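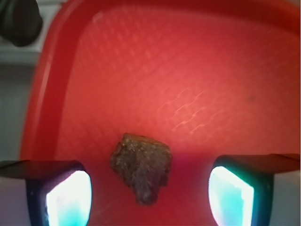 Workshop notebook, January 2022

Crumbs, then. We have been asked by Stultier whether the arm can clear a used tray yet, meaning pick off the bits, drop them in the bin and leave the tray fit for the stack, and I said on the phone that it sounded like a small job. It is a small job for a hand. The red tray with the raised diagonal pattern on its floor is now my least favourite object in the building, and the brown lump that sits on it between the two lit fingers is a close second. It is wider at the top and tapers off towards the gripper, and it has a surface like something off the bottom of a boot. I have stopped writing down what I think it is. The log has "jerky", "brownie" and "mud" in the same column, in three sorts of handwriting, and the bin takes all of them.

Where we are: picking works. Picking without leaving a second, smaller job behind works a good deal less often. Wiping has not been started, whatever the board by the kettle says.

Settings today, so that I don't have to ask round the room tomorrow:

Gripper close speed 3000 (controller units, don't ask me of what).
Current limit down from yesterday's value, two notches on the slider. The slider has no numbers on it. This has been raised.
Wait after close 2000 ms. Too long, but it stops the lift starting while the fingers are still settling.
Approach from straight above for the first half of the session, then tilted.
Pads lit on both sides. Overheads on as well for the morning, off after lunch.

Results. 236 attempts in the log since we began with the red tray, and I went through the lot this morning with a biscuit, which felt disloyal. The solid stuff is fine. Screws, bottle caps, a dried pea, the bit of eraser that somebody put in as a joke and that has since become our best performing item. All of those come up and stay up. The crumbly stuff splits three ways: it comes up whole, it comes up in part, or it becomes a larger number of crumbs. The software calls the first two a success and I have asked for that to be changed. By the present scoring, the way to do well is to break one lump into five and pick up two of them.

The trouble, as far as I can make out, is that squeezing a thing tells you it's there at the same moment as it tells the thing to fall apart. When I pick up a crumb with my own fingers I don't really pinch it. I sort of herd it, and roll it, and if it looks weak I lick a finger and dab. We are not fitting anything that licks. (Ghanem did once send us a sticky roller attachment and it is in the drawer, stuck to the drawer.)

Trouble two is the floor of the tray. The raised dashes are there to stop cups sliding, I assume, and they do a lovely job of stopping crumbs sliding as well, so you can't nudge a bit to somewhere more convenient without shaving the underside off it. They also catch the light. With the overheads on you get bright streaks running across the pattern and the finder thinks some of them are objects. It went for a streak four times running before lunch, with great care, closed on nothing, waited its 2000 ms, lifted the nothing, carried it across and released it over the bin. Beautiful motion. I have seen people in warehouses do the equivalent, but they were being paid by the hour.

With the overheads off the streaks went, mostly, and the tray went a dull dark red near the fingers, and then the finder lost brown things against it. Brown on dark red is not kind. I would like the trays to be white. Stultier have 4000 of the red ones and have let me know that the trays are not what is being tested.

Small dark specks: we get these too, the sort of mark that could be a bit of dirt or could be a flaw in the plastic. I tried for ten minutes to write a rule. A person deals with it by poking it with a fingernail. If it moves it was a crumb and if it doesn't it was the tray. I now think the arm should poke as well, so there's a job for tomorrow: a poke. Look, touch lightly, look again, compare. I have put it in the plan as "interactive perception" because that is how it will have to be written up, but it's a poke.

After lunch, tilted approach. Better with long bits, since one finger can get its tip down alongside before the other comes over. Worse near the rim. The rim curves up from the floor and the corners are round, and when the wrist is tilted the back of the finger finds the curve before the front of it finds the crumb. The arm then stops, very properly, and asks for help. It asks by going amber. You don't notice it's gone amber if you are facing the other way, so I lost a stretch of the afternoon to a machine waiting politely.

Also: the fingers need to go down further than I want them to. On a bit that lies flat, the tips have to be practically on the pattern or they pass over the top. If they go lower they ride on the ridges and chatter, and the chatter shakes the crumb, and see above. The height I ended up with is the height where they just begin to touch and back off a hair. It's different at different places on the tray because the tray isn't flat. It looks flat. I put a straight edge on it and could get a sheet of paper under the middle and two at the end by the window. So much for the single number in the config file.

Things I tried that made no odds:

Slower close. The same breakages, later.
Closing off centre, so the nearer finger touches first. I'd hoped it would act as a fence. It acted as a plough.
Turning the tray round by ninety degrees. The streaks simply turn up somewhere else.
Talking to it.

Things that helped a bit:

Going for the blocky end of a lump and leaving the thin end alone. The thin end nearly always breaks if you grip it. The planner likes thin places, since they fit between the fingers with room to spare, so I have told it to stop liking them. There's a weight for this now in the grasp file, called fat_end, and I am willing to hear a more dignified name.
Stopping the lift a finger's width up and having a look. If it has shed, put the piece down and try the shed bits afterwards in one go. It saves trips.
Cleaning the pads between runs. They pick up a brown film and after that everything is slightly less certain. I wiped them with the lens cloth, which is a cleaning job done by me on the cleaning robot, and I have put it in the timings as such, because if I leave it out the figures look splendid and they aren't true.

On timings. I did one tray by hand for comparison: pick it up, tip it over the bin, bang the underside, done. I was going to write the number of seconds here but it isn't a fair fight. The obvious question, asked by everyone who walks past, is why the arm doesn't tip the tray. I have an answer for this and it's a fair one. The trays at the site come back with cutlery, cups and the odd phone on them, and Stultier would like those not to be tipped. The order is supposed to be hard things first, then crumbs, then wipe. But once the hard things have gone there's nothing left on there that would mind being tipped, and I notice that I have been avoiding finishing that thought for a week. It would mean a bigger gripper for the tray edge and a bin with a wider mouth. It would also mean that the last fortnight was spent on the wrong half of the job. I'll raise it. I'd like to get the poke working first.

So, can it do the chore? If the chore is "take visible lumps off a tray under decent light with someone in the room who will notice amber", then yes, I'd say it can, slowly. If the chore is "the tray is clean", no. The gap between those is mostly dust and small bits, and a damp cloth closes it in one pass when a person is holding the cloth. The Situmance lot reckon they have a wiping head that follows a curved edge. Their film of it shows a very clean table being made clean. I have asked if we can borrow one and feed it our brown stuff.

The Ukila arm on the other bench has been sorting hex keys all week without a murmur. Hex keys don't come apart when you hold them. I am not jealous.

Loose ends:

Ask for the success flag to be split: whole, part, none. Breakage logged separately, and the pieces not to be counted as new stock.
Order diffuser film for the overheads. Tried greaseproof paper taped over the nearest one. It does work but it looks like a chip shop and it has begun to curl.
Height map of the tray floor, coarse, one touch every few ridges. Repeat on a second tray to see whether they all sag alike. I bet they don't.
Amber to make a noise. Not that noise.
More brown stuff. What's left in the tub has mostly gone to powder from being used over and over, so the later runs are harder than the early ones and the curve will look as if the arm is getting worse. Mark the tub with the date it was opened.
Whoever is putting real lunch in the tub, please use the bag next to it.
Drawer still won't open properly, see roller.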